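Austra Kuusk Wants You to Love Your Dish Rack

Austra Kuusk has 118 plates and can tell you where she found nearly every one. She started picking them up at yard sales in Flelville, a single plate at a time, and she has never bought a matching set in her life.

"A set is fine if you like sets!" she says, laughing. "But I get to choose my breakfast plate every single morning, and it changes my mood. Pink toast day, green toast day. It's such a small thing and I love it."

We talked in April, over a pot of coffee that went cold because neither of us stopped talking. Kuusk writes Ellow, a monthly letter on everyday housekeeping that began with 4 readers (two of them her aunts) and now goes out to more than 1,000. The most popular issue so far, by a mile, was the one on drying dishes.

"I thought people would skip it. I got 121 replies! Everybody has a feeling about the rack, and most of them are mad at theirs."

Her own advice starts with color. She likes to see the greens and teals leaning together at the back, and the paler plates up front with a pink one peeking out from behind.
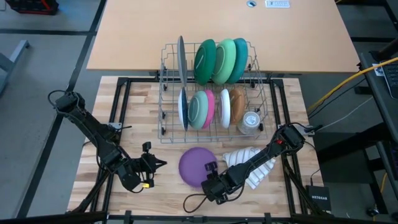
She is firm, though, that a pretty rack still has to do its job. Plates should stand on edge, and if there's room she leaves a slot open between them so the air can get through. Glasses go at a corner, where a sleeve won't catch them. The last plate gets dried by hand.

"There's always one that doesn't fit, right? People try to jam it in. Just lay it down, grab the towel, and do it yourself. Ten seconds."

Towels are her other great subject, and I have to admit I hadn't expected to enjoy it this much. She likes white ones with a stripe, gray or pink or red, and she rolls them for storage. Folding is all right too, she says, but a rolled towel is easy to grab with one hand and you can see the stripe from across the room.

"My grandmother folded everything in thirds and ironed it. I tried for a year. Then I rolled one while I was on the phone and never went back."

What about the plates that aren't in the rack? Kuusk stacks those low and short, with the colors mixed up on purpose. She picked up the habit at Rusu, a lunch place where she washed dishes at nineteen, and where the cook wanted every stack small enough to lift without thinking.
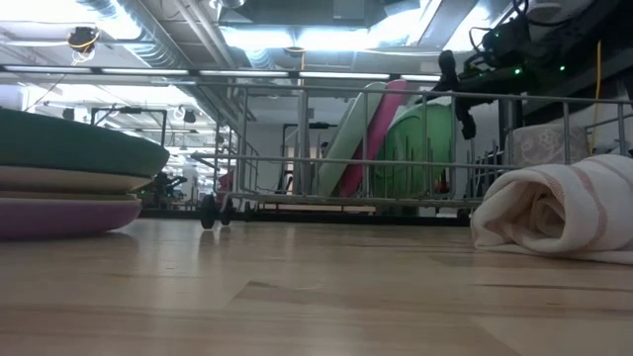
Dark green over cream over purple, with a striped towel rolled up on the right.

Next up for Ellow is a whole issue on cups. Kuusk has been testing a hanging rail called the Kiter in her own kitchen and has strong opinions on hooks, most of them good. She's also still looking for a yellow plate, a real egg-yolk yellow, and would be glad to hear from anyone who has one to spare.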